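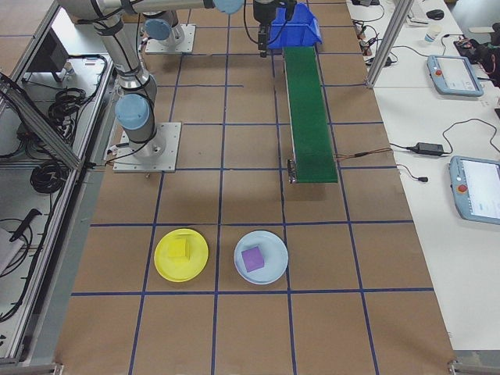
## Abstract

This report examines how members of the Willow Curling Club followed the Halász Trophy, a regional bonspiel carried in full on the Honen streaming service. A questionnaire was distributed in February and 158 completed responses were received. The project sought to establish whether watching from home had displaced attendance at the rink.

## Method

The questionnaire contained 15 items covering viewing hours, choice of matches, use of commentary and attendance in person. It was offered on paper at the club and by email. Respondents under 18 were excluded under the terms of our ethics approval. Written comments were coded separately by two members of the project group, and disagreements were settled by discussion.

## Findings

Most respondents watched at least one draw online, and the evening draws were strongly favoured. Those who watched the most online were also the most likely to have attended in person – a result the group had not anticipated. Commentary divided opinion. Experienced curlers found the explanations of scoring repetitive, while newer members valued them.
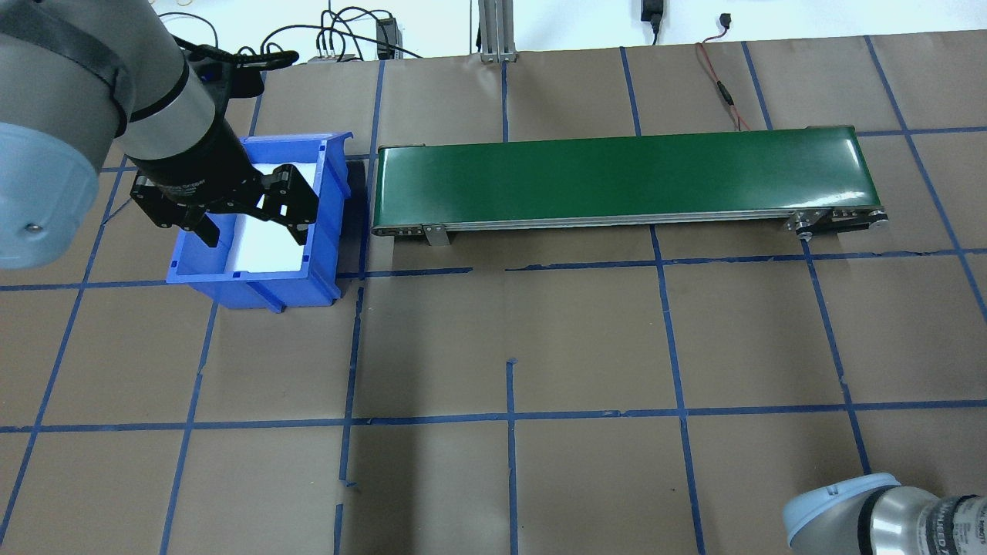 One respondent wrote that she kept the sound off until the final end, "and then I wanted every word of it". Similar remarks came from several long-standing members, generally in connection with the semifinals.

The club's newsletter, *Inside*, carried the draw times in advance. Readers of the newsletter were more likely to have planned their viewing than to have come upon a match by chance.

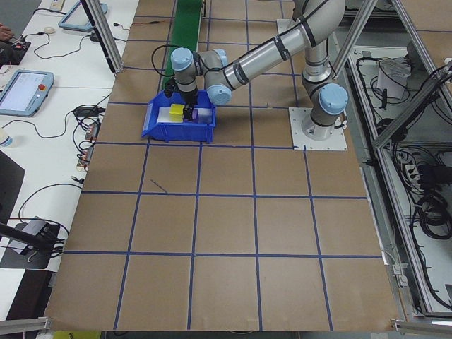
Respondents were also asked whether they would pay for access. A charge of $5 per draw was acceptable to a majority, although support fell sharply among students.

## Limitations

The club has 2000 members on its mailing list, and those with little interest in the event are unlikely to have replied. Viewing hours were self-reported and could not be checked against Honen's records.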